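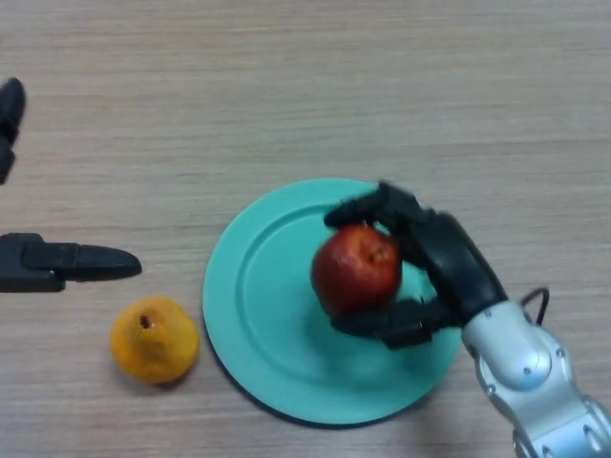
# Listik to put full crew credits back on "Apaza"

2018-07-31

Listik will restore the full end credits on its streaming version of the animated feature "Apaza," two months after crew members noticed that most of their names were missing.

The theatrical version of the film carries 800 names in its closing crawl. The version that went up on Listik in May has 200. The shorter crawl keeps the director, producers, voice cast, department heads and music clearances, then goes straight to the logos. Animators, lighters, compositors, render staff, production coordinators and nearly all of the sound crew were dropped.

In a statement, Listik said the short crawl came from a "delivery template used for a limited number of acquired titles" and that a new file with the complete credits would replace it by the end of next month. The company said subscribers who have downloaded the film will get the new version the next time they connect.

The largest group left off worked at Fodorer, the effects and animation house that did most of the film's shots over three years. Fodorer had 300 people in the theatrical crawl. Four of them are in the streaming version, all supervisors.

Stuart Lockwood, who was a lighting lead on the film and is now between jobs, was the first to raise it publicly. He said he had put the movie on for his parents, who missed it in theaters, and sat through to the end so they could see his name.

"It was over in under a minute," Lockwood said. "My dad asked if I'd been fired off it. I told him to run it back, I thought we'd skipped something. We hadn't."

Lockwood posted two screenshots that night, one from the theatrical crawl and one from the Listik version. Within a week former coworkers had set up an online petition asking the service to put the names back. It closed on Monday morning's deadline with 2591 signatures, and a copy went to Listik and to the film's producers.

The producers said they had not approved the shorter version. Their contract with Listik covers picture, sound, subtitles and dubbed tracks in eleven languages, and it says that the film is to be shown "as delivered." What they delivered had the full crawl, they said, and they were not asked about a change.

Listik did not dispute that. It said the shortened credits were made while the dubbed versions were being put together, when cards for each set of local voice actors had to be added. Those cards run up to two minutes in some languages. To keep the running time the same everywhere, the main crawl was trimmed in all versions, English included.

That work was done by Dudley, a small titles and finishing shop that Listik hires to prepare films for the service. Dudley said it followed written instructions and sent the result back for approval, and that it got the approval in two days. A manager there said the shop had the full crawl on its drives the whole time and could turn around a corrected file in less than a week once the order came in. As of this writing the order had come in for the English version only.

## Why the names matter

For people who work in effects, the credit is often the only public record that they had anything to do with a movie. Much of the work is done on contracts of a few months. Reels can't be shown until a film is out, and even then some studios limit what an artist may use and for how long. A recruiter who wants to check a résumé will usually start with the crawl or with one of the online databases that are built from it.

The databases are part of the complaint. Several former Fodorer employees said their entries for "Apaza" were marked as uncredited after the streaming release, when a volunteer editor compared the listing with the Listik version and assumed that it was the final one. Some of those entries have been changed back. Others are still waiting for review.

One compositor, who asked not to be named as she is applying for work at a company that sells to Listik, said she was asked about it in an interview. The interviewer had the page open and wanted to know why the film on her résumé did not have her listed. She explained, and she said the conversation was friendly, but she did not get a call back and does not know if that played a part.

A credit can also decide who gets paid later. In some countries, voice actors and musicians get a share of money collected from broadcasts and streams, and the credits are one of the things the collecting bodies go by. Effects artists do not receive payments of that kind in most places, so the change did not cost the Fodorer crew anything directly. Two of the musicians who played on the score said they were checking on their own position. The composer and the music editor are in the short version; the players are not.

## No rule for most of the crew

Credits for directors, writers and actors are covered by agreements that spell out their size, order and placement. There is no matching agreement for most effects crews. How many names an effects house gets is settled film by film, in a contract between the house and the production, and the house then decides who fills the slots.

On "Apaza" the number was 300, which was high. People who were there said the Fodorer crew was closer to 340 at its largest, and that those who worked fewer than six weeks were left off under a policy everyone was told about at the start. Lockwood said he had no argument with that.

"You know the deal going in. Six weeks and you're on. People stayed through some rough months partly so they'd be on," he said. "And then you find out it only counts in a theater."

Fodorer itself has said little. The company has gone through two rounds of layoffs since the film wrapped and closed its second office last fall. In a short note it thanked the crew, said it was glad the credits were coming back and said it would ask for clearer terms on future projects. It would not say whether those terms would cover streaming versions by name. 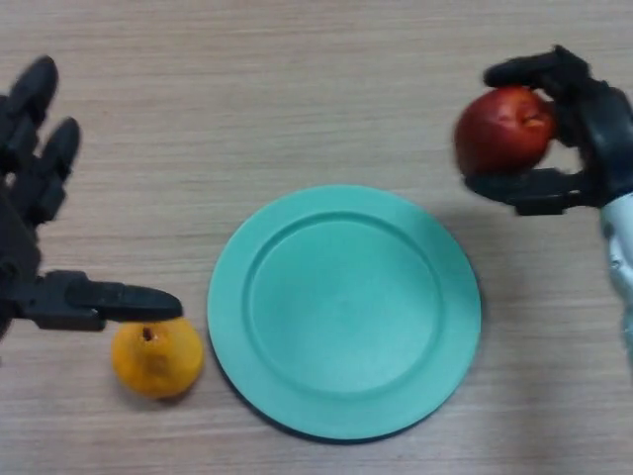
*A piece of fruit and a plate on a light wood tabletop, a second fruit held above it.*

## Other titles

It isn't clear how many other movies on the service have had their credits cut in the same way. Listik's statement spoke of a limited number of titles and gave no list. The company would not say how many there are or whether they will be fixed too.

The people behind the petition have started their own list. So far they have compared nine films on Listik with discs or theatrical copies and found shorter crawls on three of them, not counting "Apaza." All three are animated and all three were bought from outside producers. They did not find a difference on any film Listik paid for itself.

They plan to keep checking, but it is slow work. Someone has to have a copy of the original, and both crawls have to be read side by side. In one case the group thought names were missing and later found they had only been moved, with the second-unit crew placed after the songs.

Viewers have their own part in this. Like other services, Listik shrinks the credits into a corner a few seconds after they begin and starts a countdown to something else. A viewer who wants to read them has to reach for the remote and pick the right button. The company has said in the past that few subscribers do. Lockwood said he understood that, and that he doesn't expect anybody to sit and read several hundred names of people they have never met.

"My mother would," he said. "That's kind of the whole audience for it. Each of us has two or three people who'll look. It's still our name and it should be there when they do."

## What happens next

The corrected English version is due first. Listik said the dubbed versions would follow, but it gave no date for those, and the producers said they had asked for one in writing. They have also asked that the cards for local voice actors be kept at full length, so that putting one group back doesn't mean taking another group out. The running time would go up by as much as six minutes in the longest version.

The same producers are in talks to sell a second film, now in its last stages of editing, and said that any buyer would have to agree to leave the credits alone. They would not say if Listik is one of the companies bidding.

A disc release of "Apaza" is still planned for the holidays and was never affected — it is being made from the theatrical master, with all 800 names. The petition page will stay up until the new file is online. After that, its organizers said, they will move the list of other titles to a page of its own and take reports from crew members who think their credits have been changed. They are asking anyone who writes in to give the title, the country they watched it in and the language the movie was set to.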